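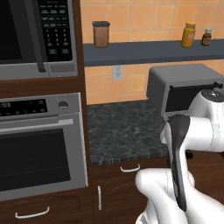
Hester Quillfeather

The great Munstead bike marking morning

5 min read

So I finally got my bike marked, and I'm annoyingly pleased about it! I've been meaning to go to one of the police marking sessions since I moved to Munstead, and every time I've either been away or remembered at teatime with a biscuit in my hand. In July they set up under the gazebo outside the library again, I happened to be going past on the actual bicycle, and that was that. I joined the queue.

For anyone who hasn't come across it, bike marking is simple. Somebody takes down your frame number, sticks a tough label on the frame with its own code, goes over the code with some chemical stuff that etches it into the paint, and puts the whole lot on a register against your name. If the bike is later found in a hedge, or in the back of a van with a heap of other bikes, an officer can look up the code and work out who to ring. It was free. It took 10 minutes, and most of that was me trying to find my frame number.

About that frame number (sorry, I'm going to go on a bit). I had always assumed mine was on the seat tube because that's where my old one had it. The Kragh has it underneath, stamped into the bottom bracket, the fat bit the pedals go through. It was covered in a proper crust of lane mud and old chain oil, so there I was on the pavement with the bike upside down, scrubbing away with a tissue and some spit, while the officer waited very kindly with her pen. Do clean yours before you go! A bit of washing-up liquid and an old toothbrush would have done it at home, in comfort.

She told me the thing they struggle with most is bikes they can't give back. They've got a store with recovered ones in it, some of them really nice, and no way of telling who they belong to. People report a theft and the description says "blue mountain bike, black saddle". Imagine trying to match that to anything. I went home and looked at what I'd written about my own bike on the insurance form and it said "green, ladies, basket". Oh dear.

While I was in the queue I got chatting, as you do. The man in front had a trailer with two children's bikes in it as well as his own, and he was getting all three done, which I thought was brilliant. The woman behind me had lost a bike from the station racks last autumn, locked with one of those thin curly cables. She said the cable had been cut clean through and left hanging on the rack like a bit of liquorice. She'd paid 400 pounds for that bike. She had the new one with her, and a lock on it that I could barely lift.

That brings me to locks, my new favourite topic. I have now read far too much about locks. The officer's advice was two of them, of different sorts, so that whoever fancies the bike needs two different tools and twice the time. I already had a Trirel D-lock, which I'd been using quite wrongly for years. I'd been putting it round the front wheel and the rack. Only the wheel! Anyone with a quick-release bike like mine could have flipped the lever, left me the wheel and walked off with everything else. She showed me how to put it round the frame and the back wheel together, pulled up tight so there's not much of a gap to get a bar into, with the keyhole facing the ground. Then the second one, a chain, goes through the front wheel and round the frame.

It does make the bike heavier. I won't pretend I skip up Church Hill with all that on board. I've taken to leaving the chain locked to the rack at work and carrying just the D-lock, though I did ask at reception first, as they've been known to clear things off those racks.

I also bought a bolt to replace the quick-release on the front wheel, a little one with a funny-shaped head that needs its own key. I fitted it myself. Very proud. I then put the key somewhere so safe that it took me an entire evening to find it again, and it now hangs on a hook with the shed keys and a label on it.

The shed was the other thing I'd never thought about. I'd imagined bike theft was a town centre sort of crime, all racks and alleys, but lots of bikes go from sheds and garages, often overnight. My shed had a padlock the size of a postage stamp, on a hasp held by four little screws that you could undo from the outside. I'd looked at that door every day for years! I've swapped the screws for coach bolts that go right through to a plate on the inside, put up a bit of net curtain so you can't see in, and fixed a ground anchor to the concrete. The anchor meant borrowing a drill from next door and making a noise that upset every dog in the road. I did the drilling at two in the afternoon, so I hope I'm forgiven.
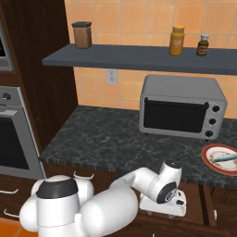 What should you do first if your bike is stolen?

Report it to the police on the non-emergency number or their website, and give them the frame number and the code from the marking label. Ring 999 only if the theft is going on in front of you. After that, change the bike's status on the register to stolen, and tell your insurer, who will want the crime reference number.

I asked about the second-hand sites too. The officer said people quite often spot their own bike for sale online, and the temptation is to arrange to meet the seller and grab it back. She was very firm on that one: save the advert, take copies of the pictures, note the seller's name, pass it all on, and don't go. I can see myself being exactly the sort of person who would go, in my helmet, full of righteous fury, so I was glad to be told.

And if you're buying second-hand, you can check the frame number on the register before you hand over any money. Our sessions use Tivero, and anyone can type a number in without having an account. I had a go with mine that same evening and up it came, with the make and colour and "not reported stolen" in green letters. I may have done it more than once. It's oddly cheering to see your bicycle in an official list.

You do have to keep it up to date, though. If you move, change your address. If you sell the bike, transfer it to the new owner, or they'll have an awkward time if they're ever stopped on it. I've put a note in the back of my diary, next to the boiler service.

They're hoping to have marked 200 bikes in Munstead by the end of the summer, and from the length of that queue I should think they've a good chance. The next session is at the leisure centre, by the entrance to the swimming pool, from half past nine in the morning until they run out of labels. You need the bike, obviously, and something with your name on it. They'll do scooters and mobility scooters as well, and when I was there somebody had brought a unicycle! It went through just the same as everything else.

I've also taken some proper photographs of the Kragh now: both sides, the frame number, the dent on the back mudguard from the gatepost, and the bell with the ladybird on it. They're in a folder along with the receipt, and I've emailed a copy to myself in case the computer goes the same way as the bike one day.

Next job is the panniers. I've got a paint pen and I'm going to put my postcode on the inside flaps, once I've got the smell of last week's milk out of them.

Home Older posts Cycling Garden Munstead About me

Contact: use the form on the About me page | © Hester Quillfeather | Back to top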